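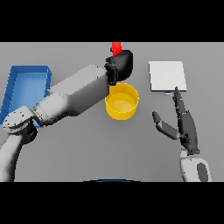
Plivine is a set of simulated two-arm tabletop episodes we built to test one idea: does a policy learn faster if it is told which hand should be busy and which should wait? Every episode comes with a short label track that says, step by step, what each hand is for. With the left hand holding the red object over the yellow container and the right hand open and empty, the track reads "left: hold, right: free". Simple stuff, but we were amazed at how much it helped!

What's in the release
209 training episodes and 46 held-out episodes, all rendered from the same overhead view. Joint positions for both arms and all fingers, colour video, and the label track as plain text. Object colours stay the same across the whole set, so please don't use it to measure colour generalization.

How we tested it
We trained the Filberg baseline twice, once with labels and once without, using 5 random seeds each. On the held-out set, the labelled version let go of objects early far less often. The gain is biggest when an object has to pass from one hand to the other — our favourite part of the whole project, and the part we'd most like other people to poke at.

Known problems
Episode 345 in the raw numbering has a label track that starts late (raw numbers have gaps, as we dropped failed runs). Finger contacts are a bit springy in the Kirnov physics settings, and we haven't tried any of this on real hardware yet.

Getting started
Unpack the archive, run the Aebischer loader on the training folder, and play back a few episodes with the labels switched on before you train anything. Bug reports and odd results are very welcome.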